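Visit report: textile finishing and folding at the Dunstan site

Droretti opens its Dunstan building to trade visitors in October, and I went on the morning tour. The company finishes and packs flat textiles for hotels and for a few retail labels. I went mainly to see how they handle hems and folds on lightweight colored cloth, which is where our own line loses most of its time.

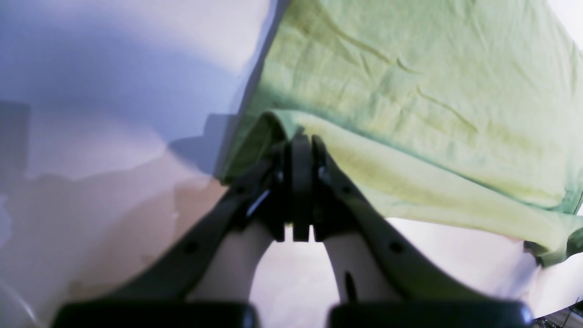 The tour started at 9 a.m. at the goods entrance and followed the cloth through the building in process order. Visitors were asked to leave bags at the desk and remove rings and watches. Snagging is a real problem on the finer weaves, and the rule applies to staff as well.

Incoming inspection

Cloth arrives on rolls from Justetti, already dyed. Each roll is run over a lit inspection table and marked with small adhesive flags at the selvage where a fault is found. The flags stay on until cutting, so the cutter can work around the fault or move the piece to the seconds bin. I asked whether faults are also logged electronically. They are, but only by roll number and fault type, with no position along the length. That seemed a weak point to me. If a flag drops off, the record tells you a fault exists and nothing more.

Shade matching is done at the same station. Pale colors are the hardest to keep consistent, and the light greens and yellows are checked against a reference swatch under two different lamps. A fold or a shaded crease in a pale green can read as a noticeably deeper color than the flat cloth next to it, so swatches are compared flat and under light tension. Anything draped or bunched is smoothed out first. We skip this step at our plant, and I suspect it explains some of our rejected shade reports.

Cutting and hemming

Cutting is conventional: straight blade, low stacks, a paper underlay. The stacks are kept lower than I expected. The reason given was slippage in the upper layers, which produces pieces a little out of square. A piece that is out of square will hem without complaint and then refuse to fold cleanly at the end of the line, where it costs more to correct.

The hem is a double turn with mitered corners on the hotel goods and a plain turn on the rest. I handled samples of both. The mitered corner lies flatter but takes longer, and the plain corner builds up enough thickness to tilt a stack after a while. Droretti alternates the direction of the pieces in a stack to offset this. It works up to a point.

Thread tension on the plain hem looked high on the samples I was handed, with slight puckering along the stitch line. The guide said the puckering relaxes after the first wash. I would have liked to see a washed sample next to an unwashed one, and none was available.

Folding

This was the part I had come for. The site folds 3,000 pieces a day across all sizes. The method for large cloths is half, half again, then thirds, with the folded edge always presented toward the front of the shelf. The folded edge matters for two reasons. It is the only part of the product the customer sees before picking it up, and it is the part that gets gripped whenever a piece is moved.

Gripping at the fold takes two layers together, so the piece comes up as a unit. Gripping at the hem takes one layer and pulls the fold apart. New staff are taught this first. The drawback is that the grip point curls. Cloth gathered at the fold makes a rounded lip, and if the piece is set down and stacked that way, the lip presses into a crease. The answer here is to set the piece down, release, and draw a flat hand outward from the grip point before the next one goes on top.

Wrinkling across the body of the cloth is treated as less serious. Diagonal creases usually come from one corner being pulled ahead of the other while the cloth is spread, and most of them drop out under the weight of the stack. Crumpled ridges do not, and those pieces go back to the press. The press is a Praltora flatbed, an older unit with a replacement pad.

Large pieces are stacked 20 high and no more. Above that, the bottom few take a hard edge along the fold, and it is still visible when the customer opens the pack.

Packing and dispatch

Packing is by paper band on the hotel goods and a sealed bag on retail. Bands are sized to the stack and have to be fitted after the stack has settled, or they go slack. There is a holding rack for this between folding and banding. It has space for 600 pieces, and it was full when we passed it. I took that to be the bottleneck of the whole building, although the guide described it as normal for the time of day.

Labels go on the band, never on the cloth. Adhesive residue on pale fabric was given as the most common complaint in earlier years.

Points to take up at our own site

Flat, tensioned shade checks on all pale colors before cutting.
Lower cutting stacks, on a trial basis, for the lightweight cloth only.
Grip at the fold, smooth after release - this should go into the written instruction.
A holding rack before banding. We have floor space beside the second press.

The tour closed at noon with coffee in the sample room. Parking is behind the building, and the entrance is easy to miss coming from the main road. Sample packs of the hotel range can be requested at the desk on the way out - I have one of each hem type in my office for anyone who wants to compare the corners.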